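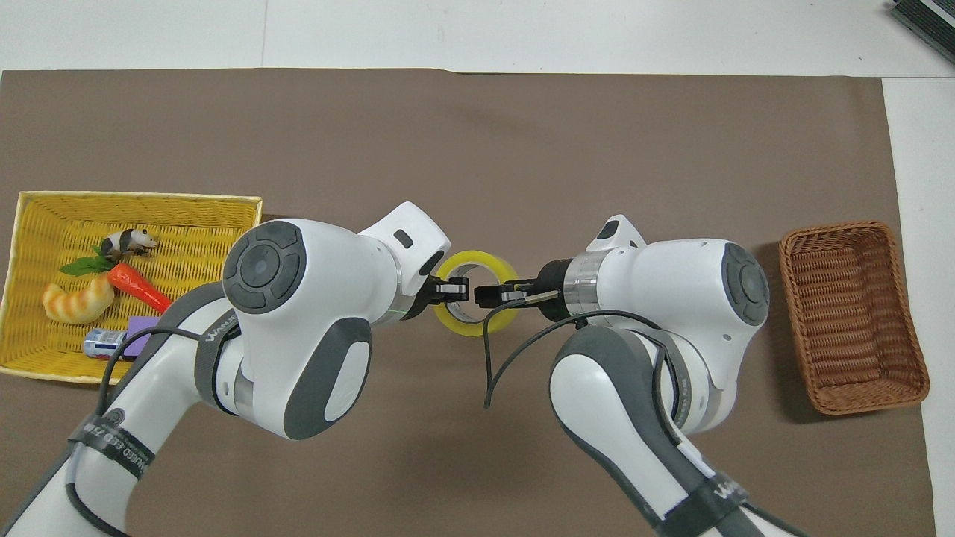 Open day at the Braveo paper mill, Fornutden
10/27/22

The mill opens its doors twice a year, in August and again in the autumn. We went to the autumn one. Entry was free but you had to book a slot, and ours was the first of the afternoon.

The tour starts in the yard, where the bales of waste card are stacked before pulping. From there you go up a metal staircase to a walkway over the pulper. It is loud and smells of wet cardboard, and ear plugs are handed out at the door. The guide had a microphone but we still missed a good part of what was said near the machine.

Braveo makes wrapping paper and bag paper, nearly all of it brown. The main machine was put in during 2000 and runs day and night apart from two stops a year for cleaning. A full reel weighs 859 kilos. We watched one being lifted off and moved to the cutting hall, which took longer than I expected as the crane goes very slowly.

The cutting hall was the best part. It is warm and dry, and you can stand quite close to the slitter behind a rail. Offcuts go straight back to the pulper on a belt.

Afterwards there was coffee in the canteen and a small shop selling sheets and short rolls. I bought a roll for lining drawers. The sheets were cheaper but awkward to carry on a bus.

Getting there: bus 294 from Tadodeo stops outside the gate. Parking is limited. Wear flat shoes, and leave big bags at home because the lockers are small. The whole visit took us just under two hours, including the coffee.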